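Zondineck dough-rolling cell

The Zondineck cell is a tabletop robot station at the Telton workshop in Galiten, used for practising work with soft materials. Its best-known job is rolling out modelling dough, a wonderfully awkward test – the stuff squashes, sticks and never takes the same shape twice.

Setting up

The mat goes down first and is squared to the table. The roller is then placed upright in the gripper, and the arm is lowered in steps of 10 mm until the wood just meets the mat. That height is saved as the zero point, and every rolling stroke is measured from it.

A wooden roller held by its handle, with a flattened piece of blue dough on the mat beneath it.
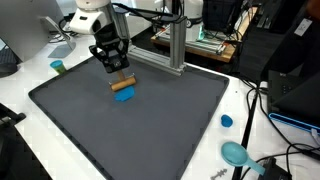

Upkeep

Dried crumbs are the great enemy of a good stroke. The roller is wiped after each session and its end brackets checked for play, while the gripper linkages get a drop of Nolte oil every December. The zero point is taken again after almost 62 strokes, or whenever the mat has been moved.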